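Toma Sorting Room: Progress Report to Kollier, March

Prepared by Despina Pascu, with input from Fatima Fourie and Noura Saab

1. Status

Work on the two-basket sorting layout is on schedule. The written sorting rules are complete, the table has been re-covered, and the mixed-item exercise has moved from paper planning to regular use. Spending remains inside the approved budget lines. One purchase is still open (see section 4).

The reporting period covers 9 sessions. Of these, 8 were completed as planned and one was shortened when the room was needed for another booking.

2. Table and baskets

The folding tables listed in the proposal were replaced by a single table with a black cloth cover. The plain dark surface makes small and pale items easier to find than the patterned cover used last term. The drawback is lint. White specks build up on the cloth and are visible after a short period of use, so brushing down has been added to the opening checklist.

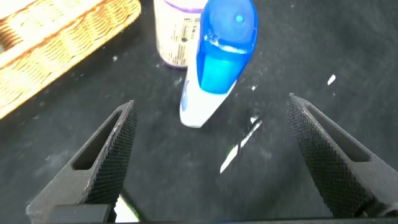
The baskets are woven wicker, rectangular, with brown handles. Plastic bins were considered and rejected on grounds of noise. Both baskets sit at the far side of the table, leaving the near side free for items waiting to be placed. Ludivine Hervieu tested the reverse arrangement and found that people reached across the unsorted goods and knocked them over.

3. Sorting rules

The rules were cut from 26 lines to 3:

Left basket: kitchen and household items, including cloths, cups, spoons, brushes and toiletries.

Right basket: food and drink, whether fresh, baked or packaged.

Table: anything not yet placed. Loose items are handled one at a time, with fruit such as the lime and the banana going to the right basket. Bottles and cans are to be read before they are moved, as shape alone does not settle the category.

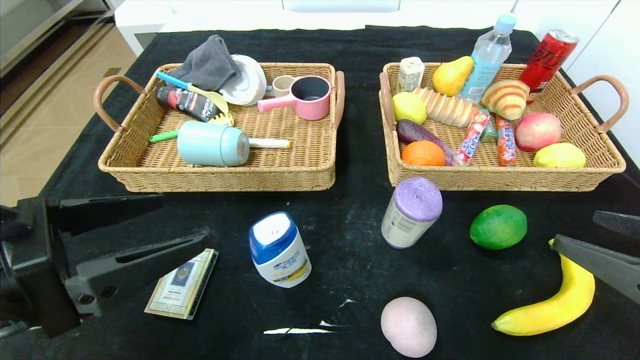
4. Findings to date

4.1 Food basket. This basket fills faster than the household one. Fruit, bread, cartons, bottles and cans compete for the same floor area. Standing the drink carton and the water bottle along the back leaves the middle for bread and the front for fruit. Long items are the main difficulty. A banana placed last tends to lie across whatever is already there, and the rule sheet now recommends leaving a front-to-back gap for it.
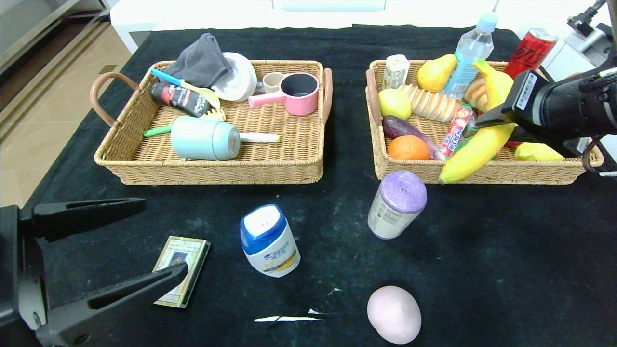

Small packaged sweets are easily lost between larger pieces. We do not propose a separate container at this stage. Noura Saab will add a line to the rule sheet asking for packets to be stood upright where they fit.

4.2 Household basket. Errors here concern order of placement more than category. The pink pan with its long handle takes up a large share of the basket and should go in early. Cups can lie on their sides. The gray cloth is best kept to the back, where it does not cover smaller pieces.

Tubes and spray containers remain under discussion. Skarphéðinn Ketilsson asked whether personal care products should be held apart from cooking items – a reasonable point for a home setting. For the present exercise they stay together, and the rule sheet states this in its first paragraph.

4.3 Outstanding purchase. A second cloth cover is on order from Kedside so that one can be washed while the other is in use. The quote from Markusport was higher and has been declined. The cost falls under the existing consumables line and no transfer is requested.

5. Next period

The layout will be left unchanged so that later sessions can be compared with the present set. Fatima Fourie will revise the opening checklist and issue it with the rule sheet as one document. A decision is requested from Kollier on whether toiletries should remain in the household group for the next period.

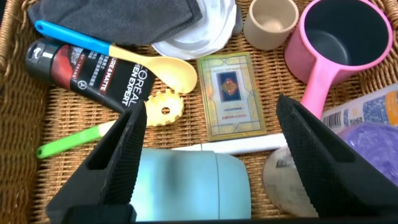

Toma, March

The checklist and rule sheet have been combined and are attached as Annex A. The cover from Kedside has not yet arrived. Session records are held by Ludivine Hervieu and can be sent on request. Questions on the budget lines should go to Despina Pascu.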